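Mon 26 August
Dilcombe workshop, evaluation notebook
Entry by E. Rosser

Subject: Brellonix two-arm sorting package, offered on trial by Saliba.

The package was set up on the green mat this morning with the supplier's default settings. Grip force was left at 61 on the controller scale. The Parnico software was updated before work began, and the earlier configuration from May has been kept in case we need to return to it.

The quotation stands at £2,500 for the support contract, excluding the arms. It does not say whether replacement gripper fingers are covered. I have written to Saliba on this point and await a reply.

The task for the day is sorting toy bricks by colour into the three-compartment tray – blue on the left, red in the middle, yellow on the right. The log opened at entry 1,014 and should be read from there. 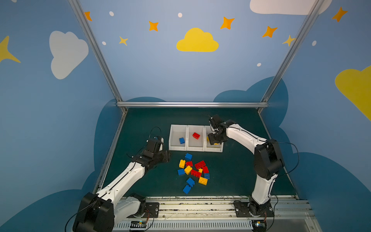

Colour sort under way, right arm at the yellow compartment. 13 bricks still on the mat.

Points to raise with the supplier:
Cable slack at the right elbow – is there a recommended length?
Can the two arms be given separate speed limits?
The manual refers to a calibration card. None found in the box.

No recommendation on purchase until the written reply is in.

ER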